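Week 2: Where Does Everything Live? Storage and the Small Home

Handout to go with the talk, 10 April 2025
Tutor: Zanele Sithole

Hello again, and thank you all for coming back! I promised last time that I'd write up the storage session properly, as so many of you were scribbling away and missing the discussion, so what follows is more or less what I plan to say, with a bit of room for the things I always forget.

We finished last week with the history of the pantry and the linen press, and with the idea that for a very long time most households owned few enough things that a chest and some pegs would do the job. What I'd like to look at now is what happened when that stopped being true. Once ordinary families could buy more than they used in a day or a season, they had to decide where the extra would go, and those decisions have shaped our houses ever since. If you live in an older weatherboard place you'll know what I mean: lovely high ceilings, and one mean little cupboard in the hall.

Open and closed storage

The first distinction I want you to have firmly in your heads is between open and closed storage. Closed storage is anything with a door, a lid or a drawer front. Open storage is shelves, hooks, rails and racks. Closed storage hides things and keeps the dust off them. Open storage lets you see what you own, and it is usually cheaper and much easier to move from one rental to the next.
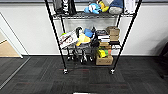

People tend to have strong feelings about this, often picked up in childhood. I grew up with a grandmother who thought a visible saucepan was a sign of moral collapse, and I've spent most of my adult life with mine hanging off the wall in plain view. Neither of us was wrong. She cooked twice a day in a kitchen that doubled as the front room, and visitors came straight in.

Try to notice, as you do the reading, who is being asked to do the tidying. A lot of the household advice from the middle of last century simply assumes a woman at home all day with the time to refold a cupboard. When that person went out to work, the advice took a good while to catch up (some of it still hasn't, if you ask me).

The reach zone

The second idea is a practical one. Stand with your arms relaxed, then lift one hand to shoulder height. Everything between your hip and your shoulder is what I'll call the easy reach zone. Daily things belong there. Heavy things go just below it, and light things you seldom use can go above. It sounds terribly obvious when you say it aloud, and yet I would bet that most of us keep the good scissors somewhere silly.

Do remember that the zone is different for every person in the house. A child's easy reach might be your knee height, and someone who uses a wheelchair will have a narrower band again. In the Magagula case study in your reader, three generations share one hallway cupboard, and the whole thing was sorted out by swapping two shelves around.

Soft things

Textiles deserve a section of their own, as they cause more grief than anything else in the house. They swell, they slump, they slide off one another, and a neat pile lasts until somebody wants the one on the bottom. Folding to the width of the shelf helps. Rolling helps more with towels and less with sheets. Anything with a heavy border or trim is better laid flat, with the thick edges alternating from one layer to the next so the pile doesn't lean.

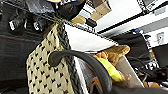
Patterned woven fabric with a dark grey braided edge.

For long storage, wash and dry the piece completely, fold it loosely in clean cotton, and refold it along different lines every January. I use January because I'm home then and the days are good for airing. Plastic tubs are fine for a few months, but please don't put your nan's quilt in one and forget it for a decade.

For next time

Please read the Norkach chapter, which is longer than it looks, and at least skim the Claron catalogue pages for the pictures of fitted wardrobes. Then choose one cupboard or shelf at home and write me a page on it. Tell me what's kept there, who put it there, and whether it could live anywhere else. Don't tidy it first! I would much rather have the truth.

Spare readers are in the box by the door. If you can't make it next week, leave your page with the front desk and I'll collect it after class.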